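From: Muireann Cullinane
To: Cotby Walks and Maps list
Date: 2018-02-14
Subject: Re: [cotby-maps] Redrawing the parish path map

Witold Dudek wrote:
> Has anyone got further with the north side? I walked the
> Trenen lane end again and I'm fairly sure the old map has
> the stile on the wrong bank of the stream. Also, what size
> are we drawing at? Solange said one big sheet, Liam said
> four small ones taped together.

Witold, you're right about the stile, and I'm so pleased you went back to check! I had it on the wrong bank in my notes too, copied straight from the old map without a second thought. Ailbhe Fitzgerald has lent me her grandfather's field book from when he farmed up there, and it's a treasure – 11 pages on the Trenen side alone, with every gate named. Did any of you know the steep bit past the ford was called Paisan Steps? I've walked it for years and never heard that.

On size, I'm with Solange. One big sheet. Taped joins always seem to land right where three paths meet, and then the lettering goes wobbly. I'd like to start in pencil with the stream and the two lanes, and hang everything else off those.

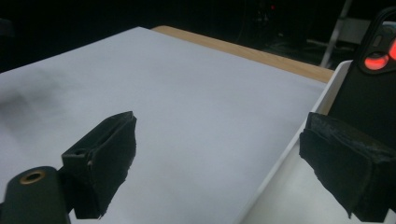

Big white sheet on the table, nothing drawn on it yet.

Liam, could you send me your paced distances for Ridow Wood? I have 198 paces from the gate to the split oak and you said 200, which I think is wonderfully close considering how much longer your legs are. What I'm missing is the loop at the back, where the path goes faint in the bracken.

I'd also love to put in the old names wherever we can get them, even for paths that have closed – a dotted line would do. If you have a neighbor who remembers any, please go and ask, and write down the spelling they give you. We can argue about it later.

Inking can wait until July as far as I'm concerned.

Muireann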